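I wanted to live with the Brullent furniture wax for a whole winter before writing about it, so this review comes late. I bought the first tin in December at the hardware shop in Indham, and now I am near the bottom of the second one. I paid for both of them myself.

Brullent is a soft wax in a flat tin with a screw lid. It comes in clear, light oak and dark brown. I have used the clear and the dark brown. The maker says it is for indoor wood which is already finished or oiled, and that it should not go on bare softwood. I tried it on bare pine also, and I will come to this.

## Opening and smell

The lid is the worst part of the product. The thread is very shallow and it goes on crooked easily, and when it is crooked the wax at the edge becomes hard in a few weeks. I lost a ring of wax from the first tin this way. With the second tin I put a piece of kitchen film under the lid and it stayed soft.

The smell is strong for the first evening, something between orange peel and shoe polish. My neighbour likes it. I open the window. By the next morning I could smell it only when I put my nose close to the wood, except inside drawers, where it stayed for five days. I would not wax the inside of a drawer where you keep clothes.

## Putting it on

You need much less than you think. On my kitchen chairs I took too much the first time, and the seats were sticky for 2 days and caught every hair from the cat. After this I learned to touch the cloth to the wax only once, rub it nearly dry on a piece of card, and then go along the grain. A cotton cloth from an old bed sheet works better than the yellow sponge which you can buy with the tin. The sponge crumbles.

The instructions say wait 15 to 20 minutes and then polish. In a cold room this is too short. I wait until I have drunk my tea and washed up, and then it polishes without pulling.
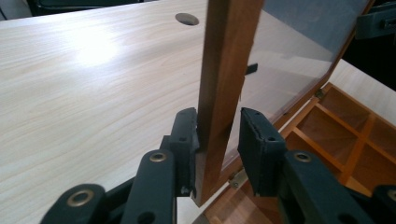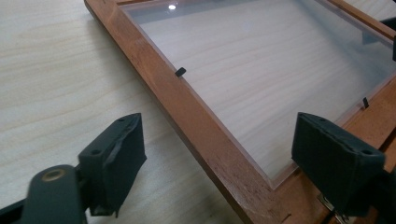
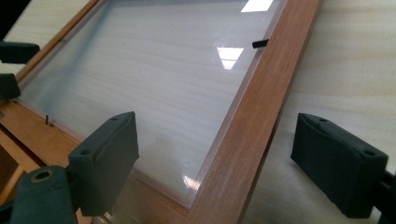 For old small pieces I think the clear wax is the safer choice, and the dark brown should stay for furniture that stands in a corner. The brown one gathers in every scratch and makes it look deeper than it is. On reddish-brown wood with small dark marks and scuffs, like this picture frame, I would not try to hide anything with colour, because the marks will only become darker. Clear wax gives an even shine and leaves the marks as they are. With glazing, put the wax on a cotton bud for the inner lip, and not on the cloth. A smear of wax on glass comes off with a drop of washing-up liquid, but on acrylic I would test a corner first.

## How long it lasts

The bookcase was waxed once and it still looks good. Nobody touches it except to take a book. The chairs needed a second coat before the end of winter, mostly on the top of the backs where hands go. The kitchen table I gave up. Water stands on it in drops for the first week, very nicely, and after that a wet glass leaves a white ring like before. If your table is used for meals, buy an oil.

Heat is also a problem. I put a warm teapot on the hall shelf for the time of one telephone call, and it left a dull circle. I could polish it away with fresh wax, so the damage was not serious, but you should know it.

On the bare pine the result was bad, as the maker promised. The wood drank the wax in patches and looked dirty. I had to sand it.

## Compared with Brallier

Before this I used Brallier paste for many years. Brallier is harder and you must warm it in your hands, and it needs more strength in the arm when you polish. The shine is a little deeper and on my chairs it held longer. But it leaves white crumbs in carved parts and I spent whole evenings with a toothbrush. Brullent does not do this. For anything with mouldings or corners I prefer Brullent now. For a flat top I would still take Brallier if the price was the same, but at the Indham shop it costs nearly double.

## Size to buy

It is sold in 50 ml and 100 ml. The small one is enough for up to 5 chairs if you are careful with the cloth. The large one has the same bad lid, only wider, so if you wax once a year I recommend to take the small tin and finish it.

I will buy the clear again. The dark brown I gave to my neighbour, who has a dark sideboard and no scratches on it.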